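Wanted: people to try out the Nasano two-arm sorting kit and tell us what's wrong with it 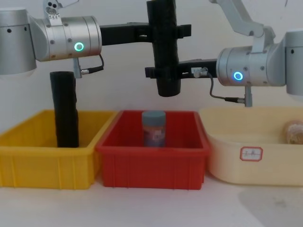 Both arms on one item, over the yellow, red and cream bins.

Hi! I'm Annunziata Sorrentino and I run the trial program at Harnotell. We sell a bench kit called Nasano -- two arms, two grippers, a controller and the Gravik software that ties it all together -- and I'm looking for people outside the company to spend time with it before the next version goes out in February.

I should say up front that this is paid. You get $40 an hour, parking is free, and there's lunch if you're on the long shift (the sandwiches are good, the coffee is only okay, bring your own if you care).

What you'd be doing

Mostly sorting. You set out a handful of everyday things, tell the arms which bin each one goes in, and then watch, fix, and try again. Jars, tubes, cylinders, round things, whatever is on the shelf. Some of it gets picked up by one arm and some of it takes both, and the two-arm stuff is where I most want your opinion, especially on handing an item from one side to the other. Our own people have been doing this for so long that they steer around the rough spots without noticing. You won't, and I want to hear about every single one.

You'll set up tasks in Gravik by dragging blocks around on a tablet. No coding. If you can put together a playlist you can put together a sorting task, though the menus for naming bins are a mess right now and I already know that, so don't be polite about it.

After each task you fill in a short form. There are 53 tasks on the full list. You don't have to get through them all! Most people in the last round finished a bit over half. Skip the ones that bore you, but write down that they bored you.

Who I'm looking for

People who might really buy or use a kit like this. Small shop owners, packing and returns staff, teachers with a lab budget, folks who run a stockroom. I'd also love a couple of people who have used a competing kit and have strong feelings about it. You need to be 18 or older and okay with standing for a good part of the shift (we have stools, the bench is just a little high for them). Left-handed people, please apply, we had none last time and the stop button placement has never been properly tested by one.

You don't need any background in robotics. If you do have some, that's fine too, just tell me so I can balance the group.

Hours and place

Short shifts run 9 a.m. to noon and long ones 9 a.m. to 4 p.m. You can pick either, and you can mix them. I'd like each person to come in at least twice, with a gap in between, so we can see what you remember of the software without help. We're in the back half of the Grasso building, on the ground floor. Use the side door by the loading dock -- the front one goes to the dentist.

What else you should know

There's a safety walkthrough at the start of your first shift, and yes, you have to do it even if you've worked with arms before. Closed-toe shoes, long hair tied back, no dangling bracelets.

You'll sign a short agreement saying you won't post about unreleased features. You're free to say whatever you like about the version that's already on sale, good or bad. That one lists at $2,137 without the bins, and everybody in the trial gets a discount code whether they liked it or not.

How to apply

Send me a few lines through the contact form on the Harnotell site and put "Nasano trial" in the subject. Tell me what you do for work, what you'd want a pair of arms to sort for you, and which shift suits you. No resume, please. I answer within 72 hours, and if you don't hear from me, check your spam folder and then nag me.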